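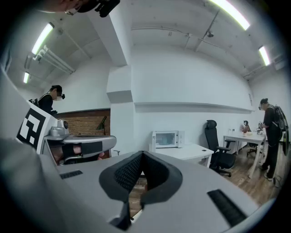
About Galtum

Galtum is a shared workshop for people who like to build robots. We began in February with one table and a box of old motors. Today we have 34 members, and most of them have another job during the day.

Our main project is called Trodis. It is a hand-held gripper which a person can carry and use, so that a robot arm may later learn the same movement. We draw the parts ourselves, print them and change them often – the jaws are now in their fourth version.
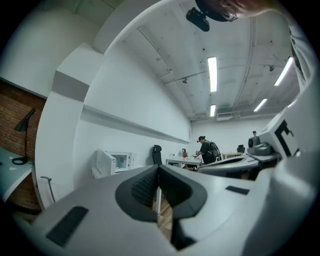 The foam for the jaws was the hardest to choose. Peritz, our small test program, has stored 1,481 grasps until now, and we would like to have many more. New members usually start there. You do not need to know programming.

The monthly fee is 80 dollars and includes the printers and the hand tools. Please bring your own laptop.

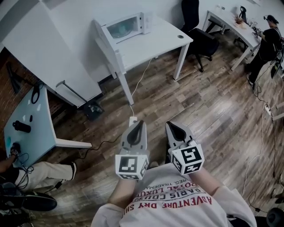
Text: Candela Carrasco, Galtum
Updated December 25, 2024

If you wish to visit us, write first and tell us what you want to build.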